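We use cookies to remember your settings and to see which pages are read. Accept | Manage cookies

Folding risers for the hall, six months in

Dec 31, 2025

In June our drama group finally bought its own staging. Up to then we had hired it from a firm in Lill for each show, and the hire cost kept going up. I did most of the looking into it, so I thought I would write down what we bought and how it has held up, as there isn't much written by people who have used the stuff in a small hall.

We needed a platform for plays twice a year and tiered standing for the choir at Christmas. The hall at Jistmont has a good floor but no proper stage, only a raised bit at one end that is too shallow to act on. Everything has to come out of a cupboard and go back into it the same night, which ruled out anything with separate legs and a bag of bolts.
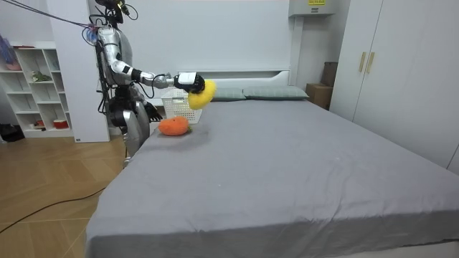

I had quotes from two suppliers. Pledetti sell a folding deck on wheels, where the legs drop as you open it. Kokance do a lighter deck with legs that push into sockets at the corners. The Kokance one was cheaper and easier to lift, but the legs are loose parts and I know what happens to loose parts in our cupboard. We went for Pledetti and ordered nine decks, with one set of steps and a guard rail for the back.

The decks came on a pallet and the driver would only take it as far as the kerb. If you order, ask about this first. We got them in one at a time through the side door, which has 9 cm to spare if you take the door closer off. The rail was missing its end clamps and those took another 21 days to arrive. The supplier was polite about it.

Setting up takes two people. You wheel the deck into place, undo the catch, and let both halves down together. The first time we did the whole stage it took us almost 60 minutes, mostly spent working out which way round the joining clips went. We are a good deal quicker now. Putting it away is slower than putting it up, as the decks have to go into the cupboard in the right order or the last one won't fit.
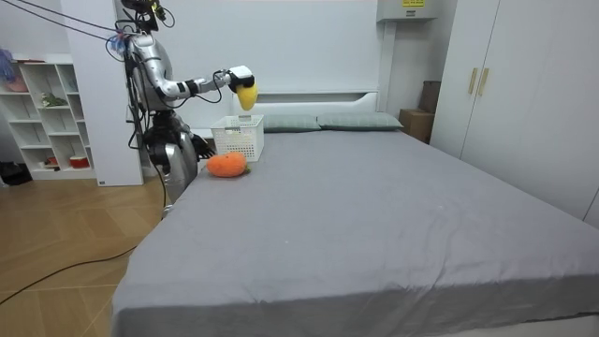

The silver robot at the bedside, holding up a yellow soft toy.

On stage they feel solid. There is a slight give in the middle of each deck if someone heavy jumps, and you can hear footsteps more than you could on the hired ones. For the autumn play we laid old carpet over the top and taped it at the edges, and that sorted the noise. The black surface marks easily. White chalk comes off with a damp cloth, but gaffer tape leaves a sticky line if you leave it down for the full run.

The steps are the part I would change. They hook over the edge of the deck and are safe enough, but the treads are narrow and anyone in a long costume has to go down sideways. Gert Dlamini built us a wider set for the back, with a rail on both sides, and most of the cast now use those.

For the choir we set the decks at three heights. You need different legs for each height and they are sold separately, so add that to your sums. The back row was happy with the guard rail in place. The front row stood on the floor as usual. We seated 100 in the audience and there was still a clear way to both doors.

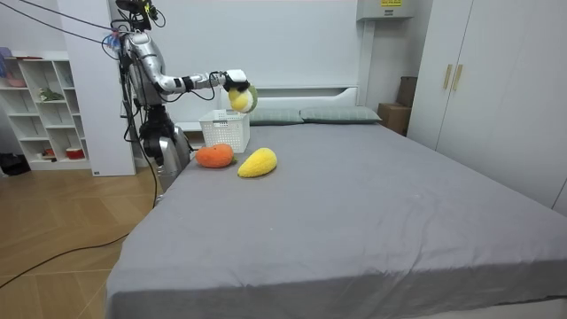 Soft toy fruit held over the white basket near the headboard.

So far one castor has gone stiff and one catch needs a thump to close. I have oiled the castor. The catch I will leave until the spring, when we have all the decks out for the next play and I can go over them properly with the manual. I also want to label the ends, as the numbers I chalked on in June have rubbed off.

Contact | Copyright 2025 | Back to top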